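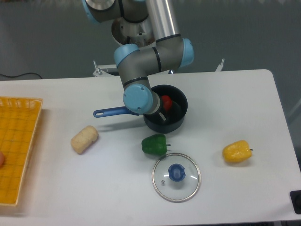 Spent the afternoon at the Rollico open day in July, mostly at the Nulari demo tables. The longest line was for the kitchen one, and I waited through it twice. The task is plain enough: one arm, a white table, a pot and a few vegetables. The red pepper had the gripper down in the pot with it, while the green and yellow ones lay out on the tabletop.

Each visitor group got 18 minutes at a table. An operator gave a short talk, then ran the arm, then took questions. Ours spent most of the talk on grip force. Too little and a pepper slides out, too much and the skin splits.

I asked about the lid. Glass is still a problem for them – the depth readings go bad wherever there's a reflection. They said the blue knob is what the software looks for, and it works out the rest of the lid from there.

Speed: slow. Every move gets a pause before it and another after. A man behind me said his kid clears the table faster. The operator said speed was turned down for the open day and left it at that.

Second stop was the Engelbrecht room, with bin picking for small hardware. Much quicker and much louder. They had 4 cells running behind glass, so you couldn't get close. Good if you like watching bolts get sorted. I gave it 20 minutes.

Rison had the room by the stairs with a floor cart that follows you. It followed me fine. It also followed the next guy when he cut across, and then stopped to think.

Practical stuff if you're going to the next one. Parking is behind building 17, and the front lot is staff only. Sign up for the kitchen table when you walk in – slots were gone by 2 p.m. Coffee is free, lunch isn't.

Someone asked if the slides will be posted. The front desk told me yes, on the Rollico events page, but they weren't up when I checked tonight.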